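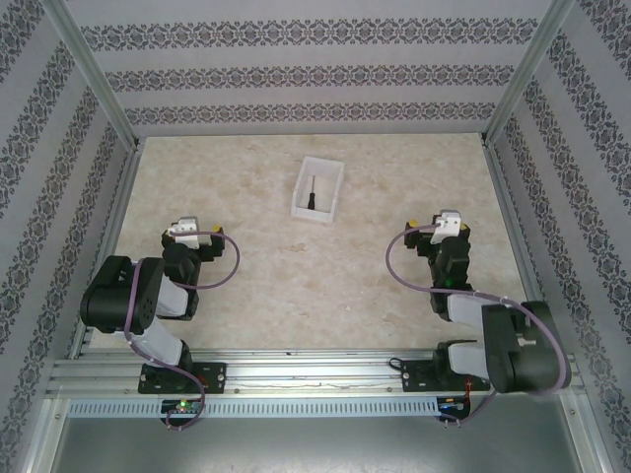
ZIDSTEAD REPAIR WORKS
Joint Staff and Management Meeting on the Tool Return Cells
Minutes, January meeting, 2:30 p.m., upstairs break room

Present: Afroza Miah (chair), Ruaridh Crichton (tool crib), Rizwan Jayawardena (cell maintenance), Karthik Rathnayake (staff representative), Nicanor Pastor (minutes).
Apologies: none.

1. Minutes of the last meeting
Accepted with one correction. Under item 4, "second shift" should read "early shift."

2. Matters arising
The step at the crib window has been fixed. The request for a second label printer is still with purchasing. Afroza will ask again.

3. Two-arm cell
Rizwan reported. The cell is being used for hand tools that come back in trays, screwdrivers first. Each tray goes on the work surface between the two arms, and the arms sort what is in it. The trial list has 80 tools on it. Wrenches over the agreed length stay on the bench and are done by hand.

Karthik asked who is responsible when a tool is put away in the wrong slot. At present the crib clerk signs the return sheet at the end of the shift, including for tools the clerk did not handle. He said the clerks are not comfortable with that. Ruaridh agreed and said he had signed for a torque driver he never saw. After discussion it was agreed that the sheet will have a separate column for cell returns, and the clerk will not sign that column. Rizwan will sign it, or whoever is covering for him.

Ruaridh asked that the crib stay open at the window during cell hours. Some of the older stock, including the set bought in 1975, is not on the trial list and people still need to ask for it in person. Agreed.

4. Job changes in the crib
Afroza confirmed that no crib position is being cut this year. The two clerks on the early shift will spend part of the shift on tray loading and on clearing stops. The rest is counter work as before.

Karthik said members had raised three points:
The pay grade for clearing stops. It is maintenance work under the old grading and the clerks are on the stores grade.
Training is being given during lunch cover, so one person trains while the other runs the window alone.
The clerks used to inspect each tool as they put it away. If the cell puts it away, someone still has to look for chipped tips and split handles.

Afroza will take the grade question to Pathirana, who handle our grading reviews, and report back. Until there is an answer, clerks may decline to clear stops and should call maintenance. Training moves to the first hour of the shift. On inspection, Ruaridh wants it done at tray loading, before the tray goes in. Rizwan had no objection but said it will slow loading. The meeting accepted that.

5. Gripper fingers and cleaning
Rizwan said finger wear is to be checked at the start of each week and entered in the log, with any marks noted even if they do not affect the grip. The log was circulated with the wrist camera view attached. 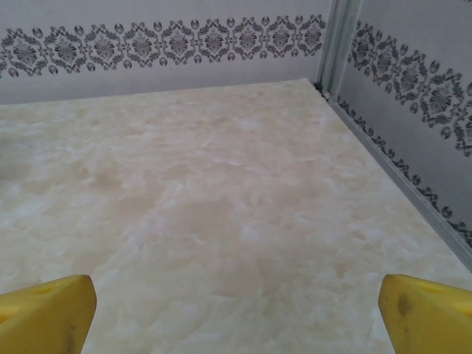 ZIDSTEAD, January

Log entry as read into the minutes: right finger, dark mark on the inner side below the small oval hole. Some darker streaks low on the left finger. Surface clear, nothing in the grip. Fingers to stay in use. Look again at the next check.

Karthik asked if the camera records people loading trays. Rizwan said the wrist camera is on while the arms are powered and the pictures are kept for 8 days. Karthik asked for this to be put in writing and for the pictures not to be used to time anyone's work. Afroza agreed to both. A notice will go up at the cell and a copy will go to the staff representative.

Cleaning of the work surface stays with maintenance. Ruaridh said the clerks have been wiping it down anyway and would like proper cloths if they are going to keep doing it. Rizwan will order cloths. He asked that nobody spray anything near the boards under the arms.

6. Visit to Ullby
The Ullby site has run a similar cell for longer than we have. Karthik and one early shift clerk will visit and speak to the staff there without managers in the room. Travel to be charged to cost code 1002. Nicanor to arrange the van.

7. Any other business
Ruaridh asked for a stool at the tray loading position. Approved.
The Proltemcombe trays do not stack with ours. Please send them back with the driver and do not mix them in.

Next meeting: same room, 2:30 p.m. Date to be posted on the board.

Actions
Afroza Miah: label printer, grading question, camera notice.
Rizwan Jayawardena: cell returns column, cloths, finger check.
Ruaridh Crichton: inspection at loading, stool.
Karthik Rathnayake: Ullby visit, report to members.
Nicanor Pastor: van, circulate minutes.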